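Skyrme Robotics Club, kettle season: a thread

1/ April. The students have voted, and this term's project is getting a gripper to pick up a kettle. I argued for foam blocks. I was told foam blocks are for people with no ambition. 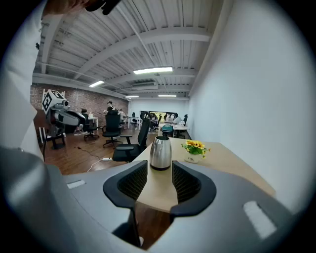
2/ THE RULES, AS AGREED

Lift the kettle off the table. Hold it. Put it back where it was, standing up. No water until Anju Awasthi says so, and Anju has not said so. Anju may never say so.

3/ Barış Güler proposed a fourth rule, that the vase stays where it is. It says "Life" on it and it has yellow flowers in it, and he feels a robot that can't work next to a vase has no future in anyone's kitchen. Carried, with me abstaining. I would be the one mopping.

4/ For those asking: we're doing demonstrations by hand first. You hold the gripper, you pick up the kettle, the camera sees what the fingers see, and later the arm gets to study your mistakes. The target is 100 good ones before we train anything.

5/ "Good" has been the main topic of conversation ever since. Gwenllian says a demo where you bump the kettle and recover is good, as the arm will need to know how to recover. Barış says it teaches the arm to bump kettles. They have both drawn diagrams.

6/ A brushed steel kettle is a rude thing to hand a beginner, by the way. It's round, it's shiny, and every ceiling light in the place turns up on it somewhere. Ifor Humphreys tried to explain specular reflection to the first-years and lost them at "specular." He got them back with "the shiny bit moves when you do."

7/ Names. The policy is called Mister. Nobody will own up to why. The first version was Mister 1, and we're on Mister 4 – the third one we don't discuss near its authors.

8/ End of week one: 151 demos recorded. Gwenllian went through them with a cup of tea and a hard heart and threw out 11. Then Barış went through what was left and threw out more, mostly Gwenllian's.

9/ Most common reason for rejection, written in the log as "scenic route." This is when the student knows where the kettle is, and the gripper knows where the kettle is, and they go and have a look at the flowers first.

10/ Second most common: "left thumb." I have asked for clarification. It's apparently obvious.

11/ Someone's file naming stopped at demo_final_FINAL and resumed at demo_1843. I don't have an explanation for the 1843. The student responsible said it was 18:43 when they saved it. Fine. We now have a naming convention, and it's taped to the wall, and it's already been annotated.

12/ First training run finished overnight. Mister 1 approached the kettle with great confidence, closed its fingers on the air just above the lid, lifted the air, and set the air back down very gently. By the letter of the rules it scored full marks for placement.

13/ Mister 2 found the kettle! Mister 2 then would not let go of it. Anju had to talk the students out of counting that as a hold of record length.

14/ Ifor's theory is that everyone's demos end a beat too early. People let go of the kettle, feel they're done, and stop recording, so the release hardly exists in the data. We went back and checked and he's right, and he's been unbearable.

15/ So the new instruction is: put it down, open the fingers, back away, and count to three in your head. One student counts out loud. It's oddly soothing and I've stopped objecting.

16/ Someone in the replies asks why we don't move the vase. See post 3. Also, Gwenllian moved it to the other side for ten minutes as an experiment and Mister 4 went to where the kettle would have been if the vase were telling the truth. So it had been steering by the flowers. A month's work, and we had taught it gardening.

17/ New plan: vase left, vase right, no vase, kettle turned to different angles, one session with the chairs pushed in and one with them out. Barış has made a chart. The chart is bigger than the table.

18/ We've got a friendly meet with the Tollthorpe club coming up. They're doing towels. Their teacher, Gwilym Lougher, sent me a very polite message asking whether we were "still on the kettle."

19/ Yes, Gwilym, we are still on the kettle.

20/ Next session starts at 4. Bring your own laptop charger, as the last spare one has gone home with somebody. Anju's answer on the water remains no.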